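# 卫生间小记：终于把马桶定下来啦

先报告结果：马桶选好了！连体的，白色，Wiven家的一款，1,013块，送货上门另收80。为了这么个东西我前前后后折腾了快一个月，从天还不太冷折腾到十二月，现在心里那块石头落了地，趁着高兴赶紧写下来。

上一篇写到厨房那面墙的时候，评论里有人问卫生间什么时候动工。那时候我连该不该砸砖都没想好。我们家卫生间是个窄长条，一进门左手边是洗手盆，再往里是马桶，最里头挂了个花洒，浴帘一拉就算是淋浴间。地砖是米黄色小方块，缝早就黑了，拿旧牙刷刷过好几回，刷完白两天又黑回去。老马桶是分体的，水箱和底座接缝的地方永远擦不干净，冲水的按钮还得按住了数三下，客人来了我都要在门口喊一嗓子教他们怎么冲。

最后没砸砖。地砖留着，只重新做美缝，换马桶、换洗手盆、换龙头、换镜子，再把收纳从头弄一遍。我妈听了说那还叫装修吗，我说这叫给卫生间换衣服！

## 量尺寸这件事，怎么啰嗦都不过分

第一次去看马桶，我是空着手去的，真的就是空着手，觉得看着喜欢就行。店里的人问我坑距多少，我愣在那儿，脑子里全是“坑？什么坑？”灰溜溜回家，趴在地上拿卷尺量，从墙面量到排污口中心。量的时候才想起来，墙面得从贴好砖的那一面算，我一开始从踢脚那条小边上量的，差了一截，又重新来。

后来我把所有要量的都写在一张纸上，贴在冰箱门上，出门就拍一张：

- 坑距，量两遍
- 马桶位左右两边到墙、到洗手盆的距离
- 从墙到对面门框，门打开以后还剩多少
- 角阀的高度和位置（这个我差点忘了！）
- 洗手盆下面排水管出墙的高度
- 楼道和电梯门的宽度，送货要用

里面最要命的是马桶和洗手盆之间的那点距离。老洗手盆带一个落地的柱子，胖墩墩的，马桶边上只剩200毫米，坐着的时候胳膊肘一动就碰到盆沿。所以我早早就想好了要换挂墙的盆，底下空出来，拖把也伸得进去，再放一只小筐装卷纸，多好！

## 逛店的几个回合

头一个去的是Flirkgate，在城东那个大卖场二楼，样品摆得特别漂亮，灯光一打，每个马桶都像要去领奖。我在里面转得晕头转向，智能的、壁挂的、水箱藏在墙里的，还有一款黑色哑光的，我摸了又摸，差点就走上了不归路。回家一查，壁挂的要做假墙，我家那条窄长条再厚出一堵墙来，人就得侧着身子洗脸了。算了算了。

第二家是网上看的Laletti，评价不错，可是照片里看着小小巧巧，参数一对，比我老的那只还要长。我用报纸剪了个一样大的形状铺在卫生间地上，门一开，正好刮到报纸的边。这招推荐给所有人，报纸剪样子真的太好用了，不花钱，铺完了人往上一站，转个身，弯个腰，假装拿毛巾，什么都知道了。我给洗手盆也剪了一张，拿胶带贴在墙上，贴了整整一个星期，每天早上对着一张报纸刷牙，我先生从旁边经过，表情很复杂。

第三回是Ghizlane拉我去的。她去年刚弄完自己家的卫生间，讲起水封高度能讲一路公交车。她给我的建议特别实在：别光看正面，绕到侧面去看裙边。有些马桶侧面弯弯绕绕好多褶，那都是以后要拿抹布一点一点抠的地方。她还让我把盖子反复开合，听声音，看缓降的速度，再看盖子能不能一按就拆下来洗。我跟着她一只一只地按，按到后来手指头都记住了哪种按钮是涩的，哪种是轻轻一碰就下去的。

她还说，圆润的盖子比方的好擦。这一条我完全同意！方的盖子好看归好看，四个角底下攒灰攒得厉害，我妹家就是方的，我每次去都忍不住拿湿巾给她抹一圈。

## 老叶那里

真正定下来是在翠萍姐的店里。叶翠萍，以前住我们楼下，后来搬走了，卫浴生意做了好多年，店面在建材街靠里的位置，门头很不起眼，走过两次我都没看见。星期四下午我给她发消息，她回得飞快：“来，都在，随便看。”

她那里跟大卖场完全两个样。没有射灯，没有假绿植，马桶就在灰色大理石纹的地面上立着，纸箱子随手搁在旁边，零零碎碎的小东西堆在箱子上，杯子、牙刷、吹风机，什么都有。我一进去就觉得亲切，这不就是我们家卫生间的样子嘛！哪个人家的洗手台上不是这么一摊？在这种地方看洁具，反倒容易想象它搬回家以后的模样。

我还跟她聊起来，我说你看，选马桶选了一个月，真正天天在手边打转的是这些小玩意儿，牙刷放哪儿，吹风机挂哪儿，瓶瓶罐罐倒了滚到哪个角落去。她笑，说来她这儿的人十个有九个都只问马桶静不静音，装完了才打电话来问毛巾该挂哪里。
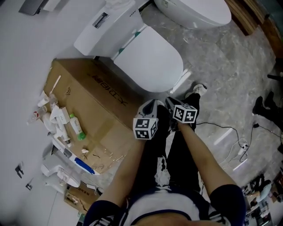 所以我当场就拿出本子，把家里卫生间每天要用的东西从早到晚过了一遍。早上：牙刷、漱口杯、洗面奶、梳子、我先生的剃须刀。晚上：卸妆的、洗澡的、吹头发的。周末：洗刷子的那一套，加上一瓶通下水道的。写完一看，真正需要放在台面上的就那么几样，剩下的全可以进柜子或者上墙。

翠萍姐给我出的主意是，镜子旁边先别急着打孔。她说很多人水电一弄好就把挂钩、置物架、毛巾杆一口气全装上，住进去发现钩子在左边，人是右撇子，洗完脸满脸水往左边摸毛巾，摸得一地都是。她让我先用可以撕的粘钩试半个月，哪里顺手就在哪里，然后再装结实的。我当晚回去就试了，果然，我以为吹风机应该挂在镜子右边，离插座近，结果线一绕过来正好横在龙头前面，吓得我赶紧挪走。现在挂在门后面靠里的地方，伸手就拿得到，线也不碍事。

## 定下来的清单

说回正事，这次定了哪些，列给想抄作业的朋友：

**马桶**：Wiven的连体款，水箱和底座是一整个，再也没有那条缝了！按键在水箱顶上，按下去很轻。裙边是直的，一块抹布从上抹到下。坑距对得上，长度比老的短一点，门打开离它还有一小段余地。

**洗手盆**：挂墙的白瓷盆，个头小，边上有一小块平的地方能放肥皂。我原来想要台下盆加大理石台面，算了一下尺寸就死心了，小卫生间有小卫生间的活法，底下露出来的地面让整个屋子都显得宽敞了。

**龙头**：Qiu的，246块，比我预算高一点点，可是它的出水口能转，洗头发洗拖鞋都方便。我在店里转了它好几圈，停不下来。

**镜子**：还没定。我想要带柜子的镜箱，我先生想要一面光光的大镜子，目前双方还在谈。Ghizlane发来她家镜箱的照片给我撑腰，照片里塞得满满当当，关上门又什么都看不见，我立刻转发给他，他回了我一个句号。

**小东西**：两个装棉签的带盖罐子，一只窄窄的拖把夹，吹风机架子一个。漱口杯打算继续用旧的，杯子上的小熊已经洗得只剩耳朵了，舍不得扔。

## 接下来的事

旧马桶得先拆。师傅说拆的当天就能装新的，半天的功夫，但是装完胶要等它干透，这段时间不能用。我已经跟隔壁单元的小姑家打好招呼了，带着水果上门借厕所，听上去很丢人，但小姑说欢迎，还问我要不要顺便把澡也洗了。

美缝排在装马桶前面。我挑了浅灰色，白的不敢再碰，经历过黑缝的人都懂！样板色卡上那一小条看着偏蓝，拿到地砖上一比又不蓝了，光线这个东西真是奇妙，我端着色卡在卫生间门口进进出出，开灯看，关灯看，拿手电筒照着看，最后还是觉得第一眼看上的那条最好。

还有一件小事让我特别开心。收拾卫生间腾地方的时候，我把柜子里的存货全搬到客厅地上，翻出来好多酒店带回来的小牙刷、小香皂，还有三把一模一样的梳子。香皂切成小块装进纱袋放衣柜了，满柜子都是香的。小牙刷拆了几支，专门刷龙头根部和窗槽，刷毛硬硬的，正合适。过期的防晒和面膜一口气清掉，扔的时候心疼了三秒钟，扔完神清气爽，柜子一下空出一整层！

空出来的那一层我什么都没放，每天打开看一眼，觉得自己特别富有。

装好以后再来更新，到时候把龙头转起来给大家看。美缝师傅刚刚来电话，说明天早上八点到，我得去把地上的脚垫收了。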